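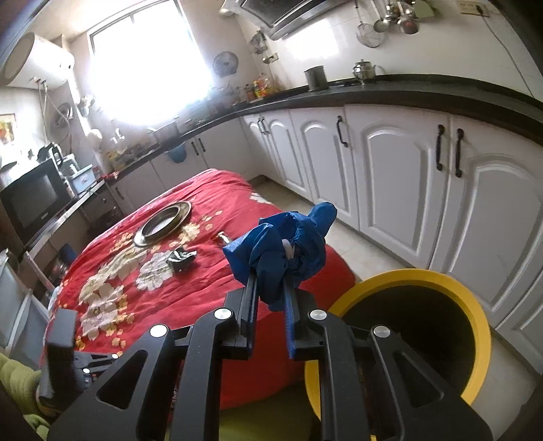
The knotted blue bag, beside the bin with the yellow rim.

THE FOURTH UNIT

The sum approved for hand equipment at Birka House was $3,358, and it was my duty to propose how it should be spent. I held the post of Acquisitions Officer to the Munasinghe Trust. In that capacity I had previously purchased two boilers, a stair lift and a great many mattresses, and I had no particular opinion of robots.

The Trust intended that its houses should in time be fitted with an Ova, a household arm on a wheeled base which would clear tables and take out the rubbish for residents who could no longer do so with ease. The Ova itself fell under another budget line and was the concern of another office. My line covered the hand-held grippers, with which the work of each house was to be performed by people first, in the kitchens and at the tables where the arm would later stand, so that it might be taught from the record. The supplier, Sakine, quoted $775 for each gripper and $263 for a set of replacement finger pads sufficient for the year. Freight was included.

I did the calculation on the back of the quotation. Three units and the pads came to $2,588, leaving $770. The fourth unit was therefore five dollars beyond our means.

Three was an awkward number. The work at Birka was done in pairs, one person on either side, and a third gripper would spend its life in a drawer. The sensible recommendation was two units, the pads, and the return of the balance. I had drafted it before lunch and would have sent it, had the standing instructions not required that an officer attend the premises before signing. I took the Sunday bus.

The kitchen was smaller than the plan suggested. White cabinets curved around the far wall beneath a black countertop, and every surface had been given some occupation. A kettle had been set on top of the microwave. The window was so bright that I had to stand with my back to it in order to read my own form.

I had allowed 45 minutes. The form had spaces for door widths, floor type, power outlets, obstructions and "nature of tasks observed", this last with a single ruled line after it. I entered "tile" for the floor. Against obstructions I wrote "numerous", then considered that this might be taken as criticism, and wrote "domestic".

The two operators on duty were residents of the house. I had not been informed of this. The project plan referred throughout to "operators", and I had pictured young people from an agency. The elder of the two was a retired seamstress with firm views on the trigger, which she considered too stiff on the return. She asked whether I was the person who bought things. I said that I was the person who recommended the buying of things, and she said that would do.

They worked without hurry. A wrapper would be set down on the red cloth, taken up, carried to the bin and let go, and then another would be fetched. When a wrapper slid away from the pads, the seamstress did not snatch at it. She opened the jaws, moved them a little to one side and closed them again, with the patience of someone picking up a dropped pin.
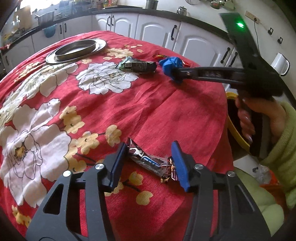

"You have to come at the shiny ones slantwise," she told me. "Straight down, they skate."

I asked whether this was recorded in the procedure. She said she had no idea what was in the procedure. It had been sent to the house in a very large file, and the printer was out of toner.

I had by then used up the ruled line on my form and continued in the margin. I noted that crumpled film required a slanting approach. I noted that knotted bags were best taken below the knot, on the advice of the second operator, who had worked on fishing boats and had opinions about knots in general. I noted the stiffness of the trigger. It occurred to me that the Trust was purchasing something which did not appear on the quotation, and that no line existed in which to enter it.

The seamstress then asked when the other pair would arrive. The house had been told there would be two pairs. There were four residents who wished to take part, and the remaining two had been practising with salad tongs. She said this in a level tone. From the next room I could hear the tongs.

I explained the position regarding the five dollars.

"Five," she said.

"The ceiling is fixed. I have no authority to exceed it, and contributions from residents cannot be accepted, as they would constitute a co-payment under the terms of the deed."

"What about the pads?"

I said that the pads were a set. She turned her gripper over and showed me the inner faces, which had been in use since the loan period began in January. The ribs were still sharp. She gave it as her professional opinion, having worn out a good many thimbles, that they would last until spring at the least and very likely longer.

I missed the bus I had intended to catch and waited for the next one – there is a bench, though no shelter – and redrafted the recommendation on my knee. Four units at $775 came to $3,100. The balance of $258 would be carried forward against the pads, the purchase of which was to be deferred by one quarter. In the paragraph headed "Justification" I wrote that the existing pads had been inspected on site by a qualified person and found serviceable.

The reply came within the week. The recommendation was approved with one query: the office wished to know the nature of the qualification. I wrote back that it was a trade certificate in garment construction, with subsequent experience. I attached a copy of my form, including the margin, and requested that the part concerning shiny wrappers be passed to whoever was responsible for the Ova.

I then placed the order with Sakine, and added a separate requisition, from Stationery, for toner.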